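Some notes on keeping a two-handed table robot in good shape, written up for whoever takes over the Kirkton bench from me in May. I've looked after ours long enough to have made most of the mistakes, so I hope you'll forgive me if I ramble a little!

**Start with the fingers.** Wipe them down before the first run of the day with a barely damp cotton cloth, going from the palm out to the tips. Felt sheds more than you'd think, and the fuzz loves to work its way into the finger joints (a soft makeup brush gets it out beautifully). Please don't use canned air. I did that once and spent a whole afternoon with Montserrat Ayala coaxing lint out of a thumb.

**Then the table.** A lint roller is fine for every day, and a proper vacuum with the upholstery nozzle every 7 days or so keeps the nap even. Brush it all in one direction. If something sticky gets on the felt, blot it with cool water and leave it be until it's dry, however tempting it is to scrub. 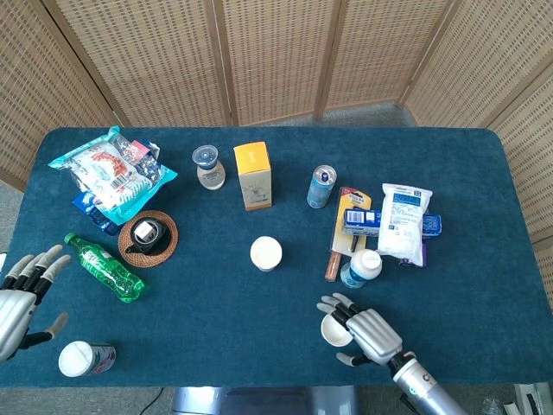

I like a good mix of shapes for the daily grip check, and paper cups are the best teachers of all. They're so light and so easy to squash that a hand closing a touch too hard gives itself away at once. Start with a cup, move on to a can or a bottle, and save anything crinkly for last. If a cup comes out dented, turn the grip force down one step and try again with a fresh one – a cup that's already been creased will fold for any hand, however gentle.

**Cables.** Walk around the base and look at anything lying on the carpet. Follow each cable with your fingers from plug to plug, feeling for flat spots, and leave a nice generous loop wherever an arm needs to swing. Uriel Chávez swears by cloth ties over plastic ones, and I've come around to his way of thinking.

**Fingertip pads.** We change ours at 3,000 grips, or sooner if they've gone shiny. Let new ones sit for an hour, then run 5 slow open-and-close cycles with nothing in the hand. Write the count in the Loltik notebook, in pencil, next to the last one. The spare pads are in the drawer marked Varela, along with the good brush.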